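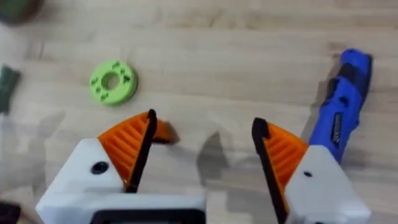

Home News Schools Sport What's On Contact

Putmont school board puts new locker search rules on hold

05/09/2023

I sat through the whole Putmont school board meeting last night (bring a cushion if you ever go, those chairs are brutal) and the short version is that the new locker search policy is on hold until December at the earliest. The vote was 6 to 2.

If you missed the lead-up, the policy would have let staff at Asine Secondary open any student's locker without telling the student first, and without a second adult in the hallway. The board office emailed it out to families in August as a "housekeeping update", tucked in under the bus schedule and the bit about labelling lunch bags. Plenty of people didn't read that far. I certainly didn't, and I'm paid to read this stuff!

Well, somebody did, and a petition went around. By the time the meeting was called to order it had almost 500 signatures, and the gym was so full that they had to open the doors to the parking lot so people could listen from outside.

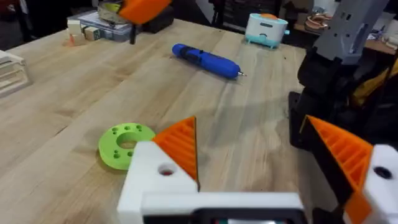 The part that got everyone going was the cost. The board has already signed with a security outfit called Esorero to write the search procedures and train staff, and parents wanted to know why a contract was in place before the policy had been voted on. The chair said the training would have gone ahead either way – which got a fair bit of grumbling from the back rows – and that the contract can be paused with no penalty. I asked for a copy afterwards and was told to put the request in writing, so I have.

A couple of Grade 11 students spoke too, and they were easily the best of the evening. One of them said she didn't mind her locker being checked, she just wanted to be standing there when it happened. Big applause for that one.

For now the old rules stay. Staff need a specific reason to open a locker, the principal has to sign off, and the student gets called down from class. A reworked draft is supposed to go out to families in October, on its own this time, and there'll be a public session at the Fernandes Centre before the board votes again. The room there holds 120, so get there early if you'd like a seat.

Written comments can be dropped off at the board office during regular hours or handed in at the school's front desk. I'll post the new draft as soon as I've got my hands on it.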